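Section 4. Recording folding sessions at home

Welcome to the fun part! By now you should have Ivunel installed on the laptop and the hand-held gripper charged and paired (Sections 2 and 3). This section takes you through a full recording session on soft goods, from picking a garment to sending the finished takes to the Ronov server. The steps match the ones we used in our own study, so takes made this way can go straight into the same training run.

What we found, in short

Our first policy was trained on 3000 takes, all recorded on the same lab bench with the same gray T-shirts. It folded beautifully on that bench and fell apart on anybody's bed. We then swapped in 500 takes from real bedrooms and trained again with nothing else changed. Success on unseen garments went from 31 percent to 70 percent. We ran it again to be sure, and got the same jump! Melur Ngau wrote up the details in the Jotuvley report, August 2019, and it's a good read if you like charts.

So please record in rooms people live in, with clothes people wear. Patterned sheets are great. So are prints, patches and odd color splits on the garment.

4.1 Before you start

1. Check that the battery light is green.
2. Wipe the lens with the dry cloth from the kit.
3. Press the finger lever all the way and let go. Both fingers should meet at the tips and open again without sticking.
4. Open Ivunel and choose New Session, then Soft Goods.
5. Enter the garment type. Pick the closest match from the list (a hoodie without a hood is a sweatshirt!).

Caution: Keep drawstrings, hair and jewelry away from the linkage. The pivots can pinch.

4.2 Recording a take

1. Lay the garment face up, with the sleeves out to the sides. Small wrinkles are fine.
2. Hold the gripper with the fingers in view of its camera and wait for the short beep.
3. Reach in, close the fingers on the cloth, and make the first fold. Move at the speed you would use to show a friend.
4. Open the fingers fully before you move to the next grasp.
5. Keep going until the garment is folded, then hold still until you hear the long beep.

Note: Use the gripper only. If your free hand helps, even for a moment, mark the take as Assisted.

Note: A missed grasp is welcome in the data. Just try again within the same take. The policy picks up recovery moves from these, and Fouad Smadi's test with all the misses removed gave a noticeably worse folder.

4.3 Grasping thick fabric

Sweatshirts are the best teachers we have. They spring back, the ribbing slides, and a half-made fold covers the very edge you want next. Come in low, with the fingertips pointed along the bed, and pinch a fold of cloth between them. 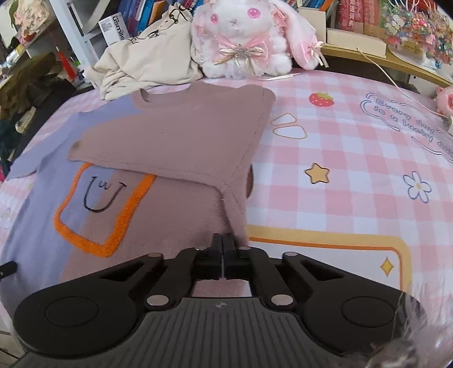
Once the pinch feels firm, lift a little before you pull. Dragging the cloth flat along the sheet brings the sheet with it, and the tracker then reads the whole bed as moving. If that happens, let go, smooth the sheet with the closed fingers, and carry on.

Caution: Do not squeeze past the stop to get a better hold. The Rácz pads wear through at the tips when they are forced, and a worn pad slips on ribbing.

4.4 Checking and sending

1. Play the take back at double speed. The fingertips should stay in view during every grasp.
2. Look at the tracking bar under the video. Green is good, yellow is usable, red means record again.
3. Add a label for each fold: left side, right side, bottom up, or other.
4. Press Send. Leave the laptop open until the upload counter clears.

If the bar turns red at the same spot every time, look for a mirror or a bright window in the view and turn your body a little. That fixes most of them.

Next: Section 5, Towels and pillowcases.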